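Draughts and Heat Loss in Older Houses in Cowie
Term project report, Building and Environment

Background

Cowie has a lot of houses put up before insulation was required. Many still have their first interior doors and window sashes. Our group wanted to find out how much air moves through these houses in winter, and whether cheap fixes make a difference to the heating bill.

Method

We looked at 8 houses, all on the Gratholm side of town. In each one we closed the outside doors and windows, turned off the exhaust fans and checked for moving air with a smoke pencil. We tested at the window frames, the baseboards, the attic hatch and the gap under every interior door. Readings were taken in the evening, when the difference between indoor and outdoor temperature was largest. The owners also gave us their heating bills for one winter. 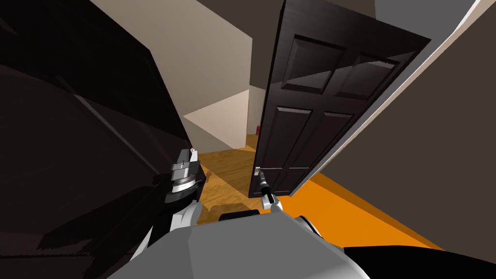

Results

We tested 238 points in total and found air movement at 110 of them. Attic hatches were the worst. Five houses had no weatherstripping on the hatch at all. Window frames came next, mostly at the bottom corner where the caulking had dried out and pulled away.

The highest heating bill for the winter was $2,215. That house had a finished basement with a cold room that shared a wall with the family room, so it may not be a fair comparison with the others.

Problems

Wind changed the readings. On calm evenings some points showed nothing, and we could only go back to two of the houses for a second try. We also had no way to measure the size of a leak, only whether there was one.

Next steps

The next group should borrow a blower door and test again after the hatches are sealed. Bills from a second winter would help too.

Related reports
Rainwater Storage on Small Lots in Gurkmont
Street Tree Survey, Gratholm
Noise Levels Near the Drireo Rail Yard
Salt Use on Cowie Sidewalks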